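The Hinby home kit, five weeks in

Hello again, and thank you for all the replies to last month's bit about label printers, which I did not expect anyone to care about! This time it's something bigger. I have been trying out the Hinby, the one-armed home kit that Cluverine started hiring out in the spring, and I've now lived with it long enough to have opinions.

If you missed the launch, the idea is simple enough. You get a gripper arm on a wheeled base, a camera that sits up top, a charging dock and an app called Moya, which is where you teach it things. You can buy the lot outright, but most people will do what I did and take the monthly plan at £188, with a £310 deposit that you get back when the kit does. That's a fair bit of money for something that picks up socks. I'll come back to that.

Setting it up took me most of an afternoon. The base and the arm come as two boxes and go together with one big collar and a lever, and I managed it on my own without swearing much. The app was slower going. Moya wants you to walk the robot round every room first so it can build its plan of the flat, and it got properly muddled in the hallway (long, narrow, a mirror at one end) and drew me an extra room that I do not own. I deleted it, it drew it again, and in the end I hung a coat over the mirror and carried on. Support told me a fix is due in July.

Once that was sorted I started on jobs. Out of the box you get five of them: pick up, put down, carry, wipe and open. Everything else is made by stringing those together, and you do that by showing it. You hold the arm, move it through the job, tell the app when you're done, and it has a go by itself. I liked this far more than I thought I would! There's a nice weight to the arm when it's in teaching mode, a bit like pushing a good office chair, and it stays where you leave it.

Cloth was the thing I most wanted to know about. Every arm I've borrowed before this one has been fine with mugs and hopeless with anything floppy, so most of my testing has been fabric of one sort or another — tea towels, pillowcases, a throw — and a lot of it went on over by the big window, where the light is at its harshest.

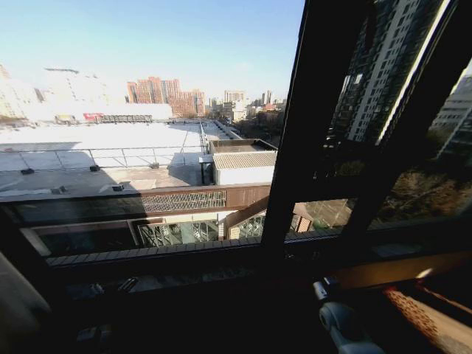
Window work on a bright day, with the gripper down by the orange fabric.

Bright sun is hard on these machines. The camera has to cope with a rooftop blazing away outside and a sill that's nearly black, all in one go, and plenty of kits I've used simply give up and ask you to draw the curtains. The Hinby does slow down. You can watch it hesitate, nudge forward a little, hesitate again, and on the worst mornings Moya puts up a small yellow sun and asks if you'd like to wait. But it mostly gets there, and it has yet to knock anything off a ledge. Patterned cloth seems to help it, by the way. Plain white pillowcases in full sun were its worst subject by a mile, and I had to teach that job again with the lamp on in the evening before it would stick.

Folding is still so-so. A tea towel, yes, and neatly too. A throw gets folded once and then sort of presented to you, as if you might like to take it from here. Cluverine sell a softer set of fingertips for this, made by a little outfit called Andodik, and I've asked for a pair to try. If they turn up in time I'll report back in the next issue.

Things I'd change. The dock has a very bright blue light on it and there's no way to turn it off (I've put tape over mine). The wheels don't like thick rugs. The app logs you out if you so much as look away, which is maddening when you're halfway through teaching a long job and have one hand on the arm. And the printed guide is tiny, both in pages and in type. There is a better one online, hidden under "Account" for some reason, so go and find that before you start.

Things I'd keep: how quiet it is, above all. I've taken calls with it trundling about behind me and had no complaints. The stop button is big, it's on both sides of the base, and it works straight away. I also love that you can name your jobs whatever you want, and mine now answers to a list that makes sense to me and to no other living person.

So, is it worth £188 a month? If you can use it daily, and especially if bending and reaching are getting harder, I'd say have a look, and do ask for the trial month before you pay the deposit, as they don't shout about it on the order page. If you mainly want your laundry folded I'd hang on until those fingertips have been put through it properly. Mine stays here until the end of next month, so if there's a job you'd like me to try teaching it, hit reply and tell me. Somebody has already asked about fitted sheets. I'm thinking about it!

Contact | Unsubscribe | © All rights reserved | Back to top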